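Who sorts the laundry? An afternoon with the people teaching a machine to do it 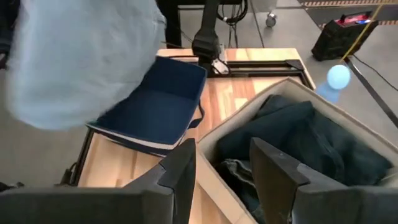
Clothes sorting at Cadbridge, from the wrist camera. Dark items are in the beige bin.

Socorro Restrepo has been moving other people's shirts between two fabric bins since February, and she would like it known that she does not find it restful.

"Everybody who visits says oh, that must be soothing," she says. "It's laundry. Did you ever find laundry soothing?"

I had come to Cadbridge with a question I thought was simple. The company says it is building a system that can sort clothes in an ordinary home. It does this by having people drive an arm by hand, over and over, and saving what the camera at the wrist saw along with how the arm moved. Each run is called an example. Put enough examples in, the thinking goes, and the arm will sort clothes it has never met. My question was how anyone knows when it is enough.

Consuelo Palomino runs the collection side. She answered by asking what I meant by enough.

"If you mean enough for a demo, that's easy. I could get you a demo this week," she said. "Same table, same bins, same shirts. It would look great. I don't trust those and I don't think you should either."

The task is dull on paper. Darks go in the beige bin, lights go in the navy one. The operator squeezes a handle, the two black fingers close on some cloth, and the arm carries it over. Restrepo does up to 100 of these in a shift. She throws some out herself, usually the ones where she hesitated.

I asked why hesitating was bad. People hesitate over laundry. I do.

"Because it copies you," she said. "If I stop over the bin for a second deciding, then it stops over the bin for a second. Only it isn't deciding anything. It's just stopped."

That seemed to me a bigger admission than she meant it to be, and I said so to Palomino later. If the machine copies the pause without the reason, what else does it copy without the reason? She didn't argue.

"Yes. That's the whole worry," she said. "We had a batch where it had learned that the navy bin was always on the left. It wasn't looking at the bin at all. It was going left. We were very pleased with it until we swapped them."

How bad was it after the swap?

"It put everything in the wrong place, very neatly."

They now turn and shift the bins between runs, and swap them on a schedule the operators complain about. The clothes change too, though less often than I would have guessed. The current rack has 43 garments on it. I thought of my own closet, and of the floor beside my own closet, and asked Palomino whether 43 was meant to stand for the clothing of the world.

"No," she said. Then, after a while: "It's meant to stand for what we could wash and keep track of."

There is a plan for 400, with a second table. There is also a rival approach from Rurico, a smaller shop which pays people to film themselves doing chores at home and uses no arm at all. Palomino thinks that the home videos are richer and that the hands in them are a problem, as hands have things grippers lack. Restrepo put it more bluntly. "I have two fingers here and they don't bend. I can't pinch a sock the way you pinch a sock."

Jeans are harder than socks, she told me. Stiff fabric bunched up in the corner of a bin gives the fingers no clean edge, and one of the fingers often covers the very spot the camera needs. Big soft things are the other trouble. They swing across the view on the way over, and for part of the trip the arm can barely see where it is going.

Does the system learn to manage that?

"Sometimes it seems to," she said. "I've seen it do things where I thought, okay, that's mine, that's how I do it. And then the next one it lets go over the table."

I asked to see numbers. Palomino showed me one, from a test on garments that had been kept off the rack: 42 percent sorted correctly, with no help. She said it plainly and without dressing it up, and I give her credit for that, because the Cadbridge website has a video and no percentage. Two kinds of item and two bins. A coin would want to know what the fuss was about, though as Palomino pointed out, a coin doesn't have to pick up the shirt. Drops count as failures, and most of the failures are drops.

"So it may know the right bin and just not get there," I said.

"May," she said. "I'd like that to be true. I haven't proved it."

The company's investors, a fund called Condori, are told that the curve goes up with more examples. I asked Palomino whether it does. It has so far, she said, but each step costs more hours than the last, and the hours are people.

Restrepo was back at the handle by then. I asked whether she'd buy the thing when it's finished. She laughed and said she'd want to know who had trained it.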